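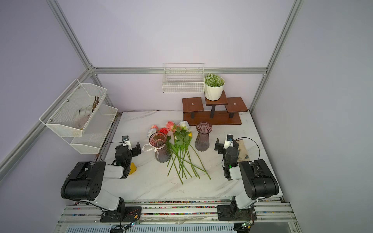

Can you dry flowers at home without any special gear?

A dark closet, some string and two weeks of patience will do it for most of the flowers you'd want to keep.

Home Garden Kitchen Letters About

I have been drying flowers since May and I'm completely hooked. The hall closet smells like hay and old tea, there is string tied to every hanger rod in the apartment, and I've started looking at other people's front yards in a way that probably makes them nervous.

It started with a bunch of statice from the Hoxha stand at the Saturday-style market down by the ferry lot (it runs most mornings in summer, so don't plan your week around the name I just gave it). I forgot to put water in the jar. A couple of weeks later the flowers were still purple! Crisp as cereal, but purple! Statice will do that all by itself, and I can't think of a better plant for a beginner. You can ignore it completely and it comes out fine.

Strawflower is nearly as easy, with one catch: pick it before it opens all the way. The heads keep opening while they hang, and if you cut them wide open they fold themselves backward and show you their fuzzy middles. I lost a whole bunch that way. Now I cut when just the outer two rows of petals have loosened, and they finish up beautifully on the string.

Roses are where I got cocky. I hung six big garden roses in the kitchen window because they looked so pretty there, and the sun took every bit of the pink out of them. They went the color of a paper bag. Hang them in the dark, upside down, in small bunches with air between them. I use rubber bands now in place of string on anything with a fat stem, since stems shrink as they dry and I was tired of hearing a soft thump from the closet at night.

Lavender I buy. My own plant gives me maybe enough for a drawer, but a grower called Lavance sells it by the stem at the end of the season, and last time I came home with 200 of them in a feed sack across the back seat. The car smelled amazing for a month. I tied them up in the evening with the radio on and my fingers were sticky with oil by the end, and I would do it again tomorrow.

Then there's silica gel, which I resisted for ages because it felt like cheating. It's wonderful! You bury the flower in the stuff, put a lid on the tub, and leave it alone for several days. Zinnias and dahlias that go brown and sulky on a string come out of the tub looking as though you'd picked them that morning. I got a tub of Peduso for my first try. Pour slowly, and get it down between the petals with a spoon, or they'll flatten. Wear a dust mask while you pour, too.

My favorite thing so far is a wreath I made for the back door. It's on a grapevine ring, with oat grass, statice, a few of the good strawflowers and a lot of bunny tails. I counted the bunny tails as I wired them on because I kept losing my place: 66. It sheds every time the door closes and I sweep up little white fluff twice a day. Worth it.

Things I want to try next: larkspur, poppy pods, and hydrangeas, which I'm told you dry standing in an inch of water and then simply let the water run out. I'm also growing a short row of a globe amaranth sold as Anura, from a packet of 400 seeds that I clearly didn't read the size of. If you live near me, you're getting seedlings.

If you've had any luck keeping the blue in cornflowers, please write and tell me how. Mine fade to gray no matter where I hang them, and I've got one more bunch in the closet right now that I'm trying not to peek at.

This site uses cookies to remember your preferences. Accept Decline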